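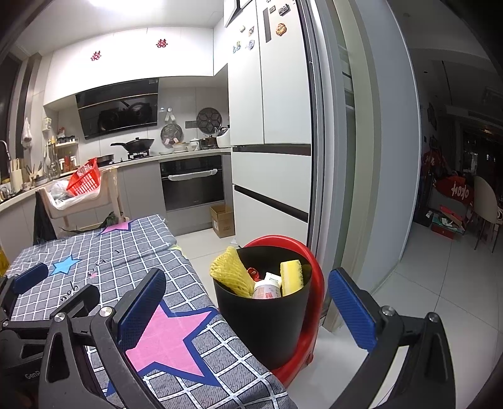 Somero Magazine – Household Materials Desk

Features | Back issues | Subscribe

Why sponges wear out

A kitchen sponge is an open-cell foam. Water enters through connected pores and is held there by capillary action. Small pores hold it tightly; large ones drain fast and dry sooner.

Tullio Bassi tests foams at Sketow. His rig compresses each sample 2,000 times, then measures the height it has lost. Of 694 samples logged by July, 11 split before the run ended.
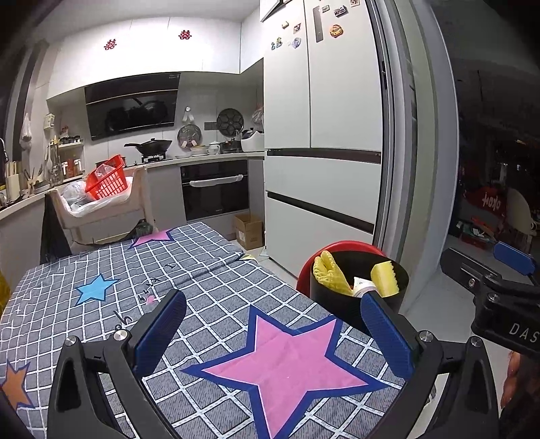 Stars on a grid-print fabric.

Heat does more damage than squeezing. Polyurethane cell walls soften in very hot water, and a sponge left under a weight will set in that shape. Cellulose behaves differently – it stiffens as it dries and recovers when soaked.
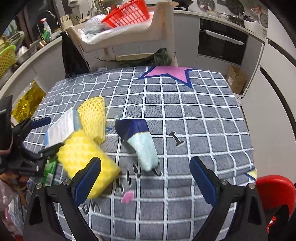
A yellow sponge with a bumpy surface.

Surface profile matters less than buyers expect. Raised foam touches the plate at fewer points, so pressure at each point is higher, but Bassi found no change in service life.

Text: Nana Appiah
Contact | © Somero Magazine | Back to top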